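仿真环境里采集抓取放置示范，外部视角和腕部视角该怎么配、怎么标？
机器人学习 > 数据采集与模仿学习
标签：仿真 遥操作 示范数据 腕部相机
提问者：纸船过河
发布于 2025年6月4日

我们小组在做一个桌面级的抓取放置任务，全部在仿真里采集示范，暂时不上真机。任务本身不复杂：单臂夹起小物件，放进一个白色的敞口方桶，松爪，退回。采集方式是人用手柄遥操作，录关节角、夹爪开合量和两路图像，一路是固定在房间里的外部视角，一路是腕部视角。

目前攒了3,498条，打算凑到4,000条再训练下一版。上一版策略在桶附近经常犹豫，夹着东西在桶沿外面来回晃，有时候提前松爪，东西掉在桶外。我把训练集翻了一遍，怀疑有三个地方没做好，想请教有经验的人。

一、外部视角的位置
场景是随机生成的，机械臂和桶的背景每次都换，卫生间、厨房、走廊都有。相机位姿也加了随机扰动，扰动大的时候画面会歪。有一类样本是这样的：桶挡在马桶座圈盖前面，夹爪已经到了桶的远侧，物件还悬在座圈盖上方，没有进桶。单看这一路图像，很难判断物件到底离桶口还有多远，桶和马桶又都是白的，边界全靠那一圈轮廓线和桶里的黑边。

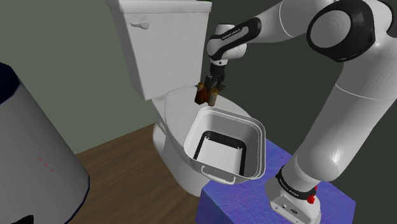
二、腕部视角的遮挡
腕部相机离夹爪很近，夹住的物件正好立在画面中间，后面的桶口会被挡掉一块。物件小的时候问题不大，换成粗一点的圆柱，桶的内底就只能看到一部分。我不确定这种帧该保留还是该降低权重。
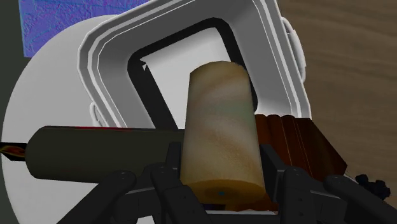 腕部视角：夹爪夹着浅褐色纹理圆柱，后方是白色方框和黑色内沿

三、阶段标签
我们现在给每条示范分了5个阶段：接近、闭合、抬起、移到桶上方、释放。后两个阶段的分界是人工标的，三个人标出来的结果不太一样。有人以夹爪越过桶沿为准，有人以夹爪停稳为准。

具体想问：背景这么杂，外部视角还有没有必要留？腕部有遮挡的帧怎么处理？阶段分界有没有比较省事的标法？

补充一下环境：仿真用的是Cuvura，遥操作录制工具是Trastix，数据存成逐帧图像加一个动作表。图像和动作的时间戳我核对过，没有错位。

Milagros Vidal
回答，已被提问者采纳

先说结论：两路都留，遮挡帧也留，阶段分界改成用仿真状态自动算。

外部视角。你描述的那种歪斜画面，问题主要在扰动幅度和桶的可见程度没有绑在一起。我们之前在Forneo做类似的放置任务，规则是每个场景生成完以后先渲一帧，检查两件事：桶口轮廓有没有大部分落在画面里，夹爪在释放位置时会不会被手臂自己挡住。两条有一条不满足就重采相机位姿，最多重采8次，再不行就把这个场景扔掉。这样筛完以后背景仍然可以很杂，马桶、柜子都没关系，策略需要学会忽略它们。白桶配白色背景物是比较难的组合，我建议保留，同时让桶的颜色也参与随机化，不要每条都是白的。

另外，从单个外部视角看物件和桶口的前后关系，本来就有歧义。靠这一路判断何时松爪不可靠，腕部那一路要承担这件事。

腕部视角。被夹物件挡住一部分桶口，部署的时候也一样会挡，训练集里把这种帧删掉，策略到了那个位置反而没见过。不要降权。能做的是在采集时让抓取姿态多一些变化，同一个圆柱有时夹得靠上，有时夹得靠下，遮挡的位置就跟着变。还有一点，腕部画面里夹爪手指应当一直可见，位置固定，你可以拿它检查相机外参有没有漂。我们有一批数据就是改过夹爪模型以后忘了同步相机挂点，手指在画面里偏了一截，两天后才发现。

阶段标签。既然是仿真，桶和物件的位姿都拿得到，不需要人来标。我用的定义如下，供参考：
接近：从起始到夹爪中心进入物件包围盒。
闭合：到两侧手指都与物件有接触为止。
抬起：到物件最低点高过支撑面一个固定值为止。
移到桶上方：到物件中心的水平投影落进桶内口多边形，并且往里缩一个物件半径。
释放：从上一条满足开始，到手指与物件脱离接触。
注意最后两条用的是物件中心，不是夹爪中心。斜着夹的时候两者会差不少，提前松爪很可能就出在这里。以夹爪越过桶沿为准来标，等于告诉策略物件还在桶沿外面也算到位。

已经采好的数据可以回放一遍重新算标签，动作不用重录。回放前确认物理步长和录制时一致，不然接触时刻会对不上。

半斤桂花
回答

我的情况和你不太一样，是真机，夹具是Henriques的，只说采集流程上的一点经验。

操作员在桶边犹豫，策略就会在桶边犹豫。你说的来回晃，建议先去看示范本身，看人是不是也在那儿停下来找角度。我们筛过一次，把在容器上方停顿过久的示范单独挑出来看，大约五分之一都有反复修正的动作。后来给操作员同时开两路画面，主屏放腕部，旁边小窗放外部，停顿少了很多。

失败的也别直接删，掉在桶外的单独放一个目录，以后做成功判定可以用。

路过的扳手
回答

数据多采点就行了，4,000条不算多。或者外部相机直接固定死，别随机，省事。

评论

纸船过河：谢谢各位。按Vidal的定义写了脚本，先抽了一小批回放，原来人工标的“移到桶上方”结束时刻普遍偏早，和提前松爪的现象对得上。剩下的这周跑完。

Milagros Vidal 回复 纸船过河：桶内口多边形记得用内沿，别用外沿。你那个桶的沿是双层的，差一圈。

纸船过河 回复 Milagros Vidal：确实用错了，取的是外沿，已经改了。

半斤桂花 回复 路过的扳手：固定死的话换个机位就得重采，我们七月就要搬一次工位，不敢这么弄。

纸船过河：再问一个小问题，同一条示范里相机位姿要不要中途变？现在是每条开始时随机一次，之后不动。

Milagros Vidal 回复 纸船过河：不用变，每条一次就够。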